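Section 3: Folding and Stacking Before You Load the Wedby Drawer Organizer

By now your organizer should be out of its sleeve, opened up and resting overnight so the panels can relax. If you unpacked it this morning and it still wants to curl at the corners, leave it a little longer and get on with the folding in the meantime. There is plenty of it to do, and it goes nicely with a cup of tea and the radio on a Sunday.

What you will need

A flat surface at least as wide as your widest garment. Most of our customers use the bed, and so do we. A table is kinder to your back, but a made bed with the cover pulled tight works very well, and you can spread a long piece out without it sliding off onto the floor.

The folding card that came in the box (part 312). It is the stiff gray one with the rounded corners. Please don't throw it out with the packing paper - we get more letters about that card than about anything else we sell.

Folding the soft pieces

1. Pull the bedspread smooth. Any ridge underneath will show up as a crease in thin cotton, and you will only have to do it over.

2. Lay one garment flat, front side down, and stroke it outward from the middle with your open hand. Take your time over the seams. A seam that is bunched at the start will stay bunched all the way through.

3. Bring one long side in toward the middle, then the other, so that you have a strip a little wider than the folding card.

4. Work along the lower edge and press it down before you turn it up. Thin printed fabrics like to creep, and a bold pattern such as polka dots is a real help here, as you can see at once when the rows have gone crooked.

5. Fold up from the bottom in thirds, slide the card out, and set the piece on your stack with the folded edge facing you.

Note: Keep the stack at the far side of the bed, out of the way of your elbows. Mixed colors are fine at this stage. Sorting comes later, and Gisela Fröhlich, who tested this section for us at home, found she went much faster once she stopped trying to do both jobs together.

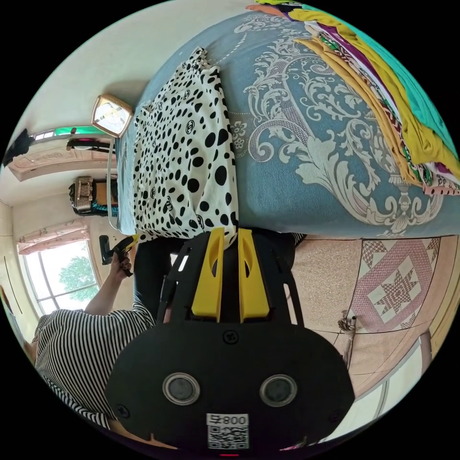
Loading the compartments

6. Set the organizer in the drawer with the Wedby tab toward the front. If your drawer is the narrow kind (376 mm inside), take out the end panel first and put it somewhere safe.

7. Lift two or three folded pieces at a time, holding them from underneath, and stand them upright in the compartment with the smooth fold on top.

8. Fill from the back to the front. Leave a gap about as wide as your hand, so there is room to pull one thing out without the neighbors coming along with it.

Caution: Do not force the last piece in. An overfilled compartment will bow the side panel, and once the panel has taken a bend it is slow to give it up.

Caution: Anything even slightly damp should go back on the line. The panels are lined with card and will swell.

If a panel does get bent, lay it under a heavy book for a night or two and try it again before ordering a spare. Sorting by color and season is covered in Section 4.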